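《斯基多纳》中文版常见问题

最后更新：11月。问题按来信多少排序，骂人的信不计入排序，但都读了。

这是个什么游戏？

《斯基多纳》（Skidona）是一款单机回合制战棋游戏，由Rindley开发，Utico负责中文版的翻译和发行。您带着一支欠了薪水的雇佣兵小队，在一座内战打了太久、双方都忘了开战理由的岛上讨生活。棋盘是六角格，有高低差，有天气，还有一套我们自认为讲得清楚的补给系统。关于最后一点，客服邮箱里存在不同意见。

我没玩过战棋，能上手吗？

能。序章会教您移动、攻击和撤退，其中撤退教得最细，请别跳过。难度有“散步”“行军”“围城”三档，随时可以在营地里改，改了也不扣成就。游戏不会弹窗嘲笑您选了“散步”，开发组曾经想过，被我们劝住了。

中文版和原版有什么区别？

内容完全一致，没有删减，也没有额外添加。所有界面、对白、道具说明和书信都已翻译，包括酒馆墙上那些写得很小的账单。语音保留原版，没有中文配音。人物名字采用意译和音译混排，规则是：贵族音译，佣兵意译。所以您会看到一位名字长达两行的公爵，和一个叫“老锅”的弓手。这是有意为之，请不要再来信要求给公爵起小名。

原版存档能接着用吗？

能。把旧存档放进新版的存档目录，进标题画面选“导入”即可。不过导入后，您以前给队员起的外文名字会原样保留，系统不会替您翻译。给全队都起了骂人名字的玩家，也将继续面对自己的作品。

通关要多久？

只走主线，大约是60小时。如果您习惯每场战斗前把每个人的背包整理一遍，请自行加倍。全部支线、隐藏人物和三个结局都拿到的测试员不肯告诉我们他花了多久，只是问能不能调去别的项目。

队伍最多能带几个人？

营地里最多可以养14个佣兵，每场战斗上场5个。剩下的人留在营地吃饭，饭钱照算。没上场的人会慢慢积累不满，不满到一定程度会写信给您，信写得都不错，建议看完再决定要不要开除。

佣兵死了能复活吗？

不能。“散步”难度下倒地的人会在战后带伤归队，另外两档倒地三回合没人救就是真的走了。游戏会在每回合开始时自动存档，也允许手动读档，所以从技术上讲，您完全可以假装什么都没发生。营地墓碑上不会有记录，我们也不会说出去。

补给系统到底怎么运作？

每过一天，每个在册佣兵消耗一份口粮。走山路多消耗一份，下雪天再多一份。口粮不足时士气下降，士气降到底时开始有人失踪，失踪的人通常会顺手带走一件您最喜欢的装备。避免的办法是在城镇多买，或者少走山路。很多玩家来信说第三章只有山路，我们核对过了，沿海那条路是通的，要先跟码头边卖鱼的老太太说上两次话。

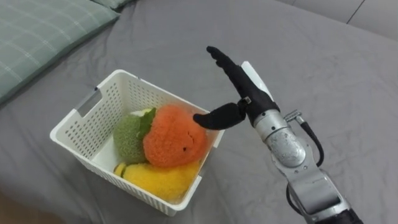 顺便说，老太太的第二句话要隔一天才会触发。在她面前连按确认键没有用，她只会重复今天的鱼价。

命中率显示95%，为什么我还是打空了？

因为还有5%。我们理解您的心情，也收到了您发来的连续打空的录像，剪辑得很用心。命中率就是实际概率，没有暗中调整，既不帮您也不帮敌人。唯一显示为100的情况是攻击睡着的敌人，那一下是真的不会空。

敌方回合太慢，能不能加速？

按住右肩键（键盘是空格）可以快进，设置里也能改成“跳过敌方移动动画”。开着跳过打围城战的话，您会看到自己的城门突然没了，请有心理准备。

什么是“施尼德模式”？

Schnyder是游戏里的一位记账官，由他主持的挑战模式就叫这个名字。规则很简单：每场战斗结束后他会给您列一张账单，箭矢、绷带、撞坏的栅栏都算钱，付不起就得当装备。这个模式通关主线后开放，没有额外剧情，奖励是一张盖了章的收据。喜欢的人非常喜欢，其余的人写信问怎么关掉。在营地和他对话，选第三项即可关掉。

有联机或者对战吗？

没有，也没有计划。开发组试过双人对战，据说一局打了整个周六，最后两边都因为断粮输了。

支持手柄吗？掌机上字会不会太小？

主流手柄插上就能用，按键可以全部自定义。字号有三档，最大一档是专门为掌机做的，代价是公爵的名字会变成三行。如果对话框里出现文字超框，请截图发给我们，并注明章节和人物。公爵的不用发，我们已经知道了。

游戏打不开，或者一进第二章就闪退怎么办？

请依次试试以下办法：

更新显卡驱动，然后重启电脑。
在平台客户端里校验游戏文件。
确认安装路径里没有特殊符号。空格可以，表情符号不行，确实有人用。
关闭录屏和叠加显示类软件再启动。

都试过还不行，请把安装目录下的日志文件夹打包发给客服，不必重装系统。有位玩家在等回信的时候重装了，我们很过意不去，问题出在他的存档目录被设成了只读。

云存档把我的进度覆盖了，还能找回来吗？

多数时候能。本地存档目录下有一个“备份”文件夹，保留最近几次手动存档。先断网，把里面的文件复制到上一级目录，再启动游戏，出现冲突提示时选“本地”。请慢慢看清楚再按，那个窗口里两个按钮长得很像，下个补丁会改。

可以直播或者上传录像吗？

可以，开收益也没关系，不需要向我们申请。最后一章请在标题里注明剧透。用游戏里的音乐做别的视频则需要另行授权，请来信说明用途。

以后会出续作或者资料片吗？

资料片在做，讲的是岛北面的事，时间定了会在官网公布。续作的事请别问客服，客服也想知道，问过了，对方回复说口粮不足。

客服多久回信？

工作日上午十点到下午六点有人看邮件，一般两三个工作日内回复。来信请写明平台、游戏版本号和出问题的章节。只写“你们自己看看”的来信我们也会认真看，但通常看不出什么。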